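**Paid sessions: comparing two sets of gripper fingers on sock sorting**

Kratochvíl is looking for 24 people to try hand-held grippers at our Giltar workshop. We want to know which fingers are easier to use on soft things, the Stela set or the Fira set. You hold one gripper in each hand and move socks into an organizer tray with 15 compartments, one sock per compartment. Then we change the fingers and you do it again. 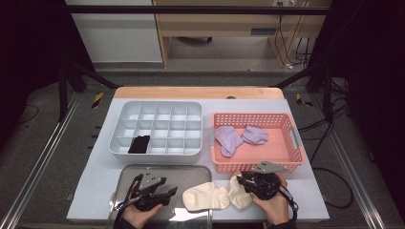
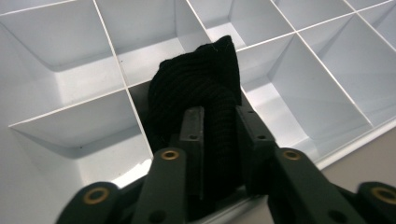

A session is 112 minutes, including setup, two breaks and a short form at the end. Pay is by the session and does not depend on how many socks you get through. If you drop one, pick it up with the gripper if you can reach it and carry on.

You should:

- be 18 or older
- have normal use of both hands
- be able to stand at a table for 15 minutes at a time
- be fine with your hands being recorded (we do not record faces)

Left-handed people are especially welcome. We had very few in the August round and would like a better mix this time. You don't need any experience with robots. If you took part in August you can apply again, but tell us, so we can start you on the other set of fingers.

Please wear short or close-fitting sleeves and leave rings and watches at home. The grippers are wired, and loose cuffs catch on the cables.

To apply, write to the Kratochvíl front desk with reference 3446 in the subject line. Include your age, which hand you write with, and whether mornings or evenings suit you. Applications close Sat 8 September. We will reply either way. Parking is behind the building, and the entrance is on the same side.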